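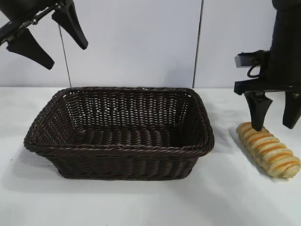 Nullville, June

Community Help > Kitchen & Appliances > Ovens > Temperature problems

Oven runs cool after the door has been opened, thermostat or seal?

Posted by Ottilie Lehner

The oven is a Skelik 1621, electric, single cavity, fan and conventional modes, bought second-hand without the manual. I bake one tin loaf at a time in it, 980 g of dough at 62 per cent hydration, same flour, same tin, same shelf. Since I moved to Fodville the loaves have come out pale on the side facing the door and slightly gummy along that same side. The far side is normal.

Checks so far:

The display says 220. An oven thermometer on the middle shelf says 220 as well once the oven has been left alone for long enough. So the set point looks right when nothing is happening.

After I open the door and load the tin, the thermometer drops a long way, as I would expect, and is then slow to come back. It takes eight minutes to get back to 220. I did not time it in the old house, so I have nothing to compare this with.

The door seal is complete, no splits. It feels harder along the top than down the sides. The door closes but can be pushed in slightly further by hand when it is already shut.

The fan turns. The lamp works. No error codes.

Is this the thermostat, the seal or an element? I would like to replace the cheapest thing first, but only if it is likely to be the faulty one. The oven was carried up two flights of stairs on its back, if that matters.

3 replies

gasket_and_hinge

From what you describe the thermostat is the least likely of the three. If it were reading wrongly, the settled temperature would be off as well. Yours settles where it should.

Look at the hinges before you buy a seal. A door that can be pushed in further when shut is not being pulled tight, and that is the job of the hinge springs. Ovens get moved with the door on, someone holds it by the handle, and a hinge arm bends or jumps its seat. Do this with the oven cold and switched off at the wall:

Shut the door on a strip of ordinary paper, then pull the strip out. Repeat at the top left, top right, middle of the top, and halfway down each side. You should feel a steady drag everywhere. If it slides out freely along the top only, the hinges are weak or the top of the seal has gone flat. If it slides out on one side only, the door is hanging crooked.

To reseat the door, open it fully, flip the two catches at the hinges, bring the door up to half closed and lift it off. It is heavier than it looks. Check that both hinge arms sit in their slots at the same depth when you put it back. Keep your fingers clear of the arms while the catches are off, as they can snap shut.

If both arms are seated and the paper still slides out along the top, fit a new seal. Order by the number on the rating plate inside the door opening. The seal usually hooks in at the corners and needs no glue.

tinshelf

just turn it up 20 degrees and swap the tin round halfway. mine has done this for years. Wallner sell a baking stone as well, that holds the heat when you open the door 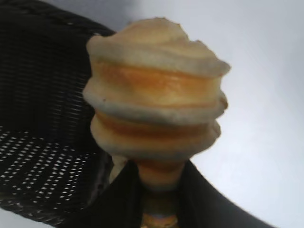 Spiral pastry. Pale on the rims, browned in the grooves.

R. from Fodville

Turning it up hides the fault and will scorch the far side. Rotating the tin is reasonable until the door is sorted out, but do it late, after the loaf has set.

One thing to add to the first reply. In conventional mode most ovens of this type use a top and a bottom element, and in fan mode a ring element behind the back panel. Time the recovery in each mode with the same load and the same length of door opening. If both are slow, it is the door or the supply. If one is clearly slower, suspect the element used in that mode and have its resistance measured by someone competent. Check that the new house has the oven on its own circuit too.

Ottilie Lehner

Did the paper test. Good drag down both sides, none along the top. The left hinge arm was not fully home. Reseated it and there is now some drag at the top left but still nothing at the top right, so I have ordered a seal. Both modes recover at the same rate. The oven has its own circuit.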